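We got to the Terkness open house at 2, which the flyer called the start and the people at the door called "almost." Imtiaz Karunaratne signed us in anyway, handed out stickers, and pointed us up a staircase with 22 steps and one working light. The sticker said VISITOR in case I forgot.

The room at the top is where they sort and handle small flat things: cards, boards, bits of packaging. I had expected steel benches. They use a brown wooden table, heavily grained and flecked all over with white, the sort my aunt would have hidden under a cloth before company came.

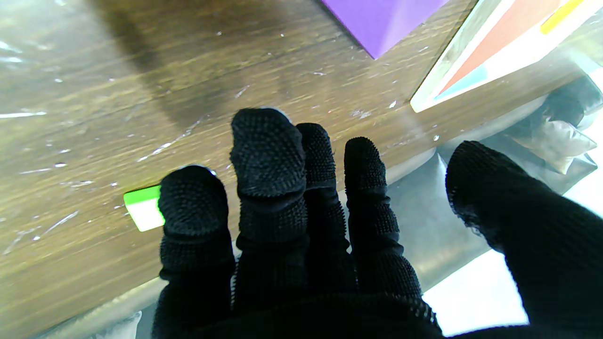
**Visits & Outings Group, Floron Staff Club**

I liked the table more than anything else on the tour. It has streaks of gold and dark brown running across it on a slant, and when you stand near the window it glares at you. I asked how old it was. Imtiaz said it came with the lease, along with a filing cabinet that still can't be opened.

Most of the talk was about cards. A plain white card lying flat on wood is harder to pick up than you'd think, as anyone who has dropped a business card at a hotel desk knows. Several of us tried it with our own cards during the break. The man from Tanance slid his to the edge and was told this was cheating.

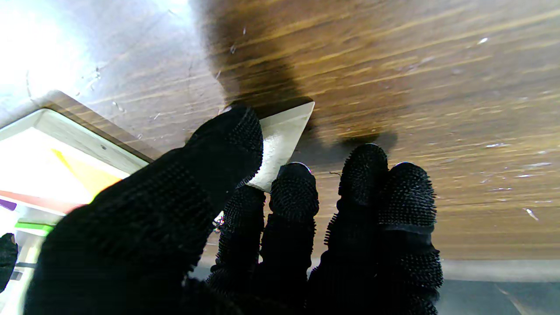 Coffee came at this point, from an urn that Weerasinghe had lent for the afternoon and clearly wanted back. There were 20 cookies for a larger number of visitors. I will say only that our group did well.

After the break we moved on to boards, which have the decency to be thick enough to grab. The yellow-green one got the most attention, being a color I associate with road crews and bad ski jackets. It has a smooth, matte face and you will not lose it on a brown table.
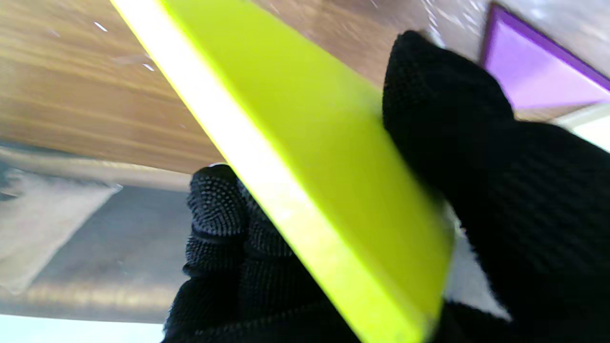
Someone wanted to know whether it came in other colors. It might, Imtiaz said, and wrote that down, so the visit has had at least one result.

We left by the back stairs, which are better lit. Parking was $2 and the bus home was the 164, running late. Next outing is in July, place to be decided, and if you want cookies I'd get there early.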